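Column Shifters and the Bench Seat: A Talk With Sharon Waweru

13 May 2021
By Brian Mfinanga

Print | E-mail

Sharon Waweru has rebuilt steering columns for 20 years, most of them at Brireck, the parts and repair shop she now runs. Her work covers American sedans and wagons from the period when the gear lever sat on the column and the front seat ran the full width of the car. We spoke by phone in March and again last week, mostly about three-speed manual linkages, the part of the job she gets the most mail about.

Asked why the column shift lasted as long as it did, she goes straight to the seat. "The bench is the whole argument," she says. "You can't sell a car as a six-passenger sedan if there is a lever coming up through the floor where the middle person's feet go. Moving the lever to the column cleared the floor. Everything else about the design follows from that, including the faults."

The faults are mostly a matter of length. On a floor-shift car the lever can act almost directly on the gearbox. On a column-shift car the motion travels down a tube, out through two arms at the base, and along a pair of rods to the side of the transmission case. One rod handles first and reverse, the other second and third. Each end of each rod has a bushing or a grommet, and each of those wears.

"People say the transmission is bad," Waweru says. "They have already priced a rebuild. Then I ask whether the car jams when they go from first to second, and whether they can free it by opening the hood and moving the arms by hand. If they can, the gearbox is probably fine. The crossover is worn."

The crossover is the point in the shift where the lever leaves one arm and picks up the other. A small key or pin on the shift tube has to drop out of the first slot before it enters the second. When the slots are worn round at the corners, the key can catch both at once, and the linkage locks. She measures the gap between the two arms with feeler gauges before she takes anything apart. If the gap has opened up, she looks at the lower bearing and its adjusting collar first.

"Set the collar before you touch the rods," she says. "I see a lot of cars where somebody has lengthened a rod to make up for a loose collar. It shifts well for a month. After that you have two things wrong, and the second one hides the first."

Her order of work has not changed much. Neutral is set at the transmission. Both arms at the base of the column are lined up and held with a short piece of rod through the gauge holes, where the column has them. Only then are the shift rods adjusted so that they slip into place with no push or pull. The clutch is checked last. A clutch that drags will make a good linkage feel notchy, and she has sent cars home with nothing more than a pedal adjustment.

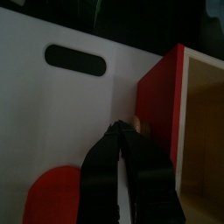

The subject of replacement bushings takes up a good part of our second call. Waweru used soft rubber ones for years and has gone over to a harder molded type from a small supplier, Kaushik. She is careful about how far she recommends them.

"They hold their shape, and the lever has less slop at the knob," she says. "You will also hear more of the gearbox through the column. In a quiet car with a six-cylinder engine, some owners dislike that. I tell them before I fit it. Rubber is still a reasonable choice if the car does short trips and somebody looks at it every year."

Grease is another point where she departs from the usual advice. She uses a light coat at the crossover and at the upper bushing, and none on the outside of the rods. "Grease on an open rod collects grit, and the grit walks into the grommet," she says. "I clean more columns than I lubricate."

Shift tubes are harder to deal with. New ones are not being made for most of the cars she sees. She keeps a record of every tube that has come through the shop, with the slot widths written down, and the list stands at 254. Of those, she has welded and recut the slots on the ones with enough metal left. Five were twisted and had to be scrapped. A twisted tube, she says, usually comes from somebody forcing a jammed lever with both hands.

Floor-shift conversions are the other common answer to a worn column. Kits such as the Vonholm and the Skirolden bolt to the side of the gearbox and do away with the long rods. Waweru has fitted both and has no strong objection to either, provided the owner has thought about the seat.

"With the bench all the way forward, check that the lever clears the cushion in second," she says. "Check it with somebody sitting there - the cushion spreads. I have had to heat and bend levers on finished cars, and it is a poor way to spend an afternoon."

She asks customers to keep the column parts when they convert. A complete linkage weighs very little and stores in the trunk, and a later owner may want the original shift back. Her own sedan, a four-door with three on the column and overdrive, still has its first shift tube. The lower bearing is due for replacement this summer.

Shares: 20 | Comments (5)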